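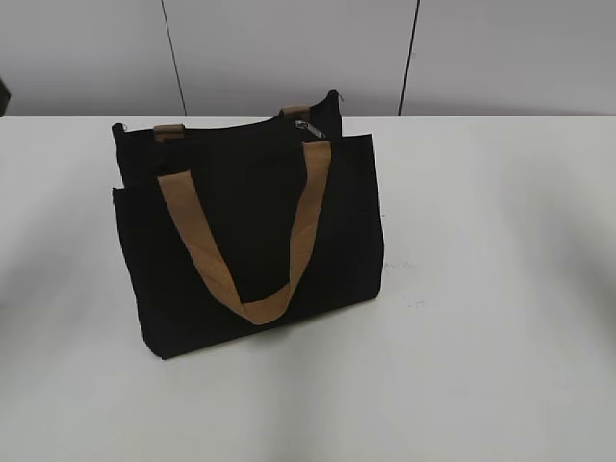 Search this site Search

Revised handling guidance for soft goods trials

Last updated: 2024-03-23

The Tukcombe Automation Group has issued revised guidance for members who test robot handling of bags, clothing and other soft items. It replaces the rules agreed in October and applies to all shared benches, including those at Nasr and Lamex.

The main change concerns items with straps or handles. A loose handle can catch on a gripper and pull the item off the bench, and 19 of the 47 stoppages reported by members were put down to this. Before each run, operators must now record whether every handle lies in front of the item, behind it or upright. Zips are to be noted as open or closed.

Members are also asked to observe the following:

Place one item on the bench at a time, standing on its own base where it can do so.
Stop the run after 3 failed grasps and reset the item by hand, with the arm at rest.
Wipe the bench between items. Dark fabrics should be tested on a pale surface.
Keep the record of each run, including those that were stopped early.

The working party, chaired by Siham Ghoneim, reviewed 559 run records in preparing the text. Genji Nomura of Zirunier has drawn up the new record sheet, and existing sheets may be used until present stocks run out. Questions on the wording should be sent to Rosaura Betancur at the Tukcombe office.

Sign up to receive this newsletter by email. You may unsubscribe at any time.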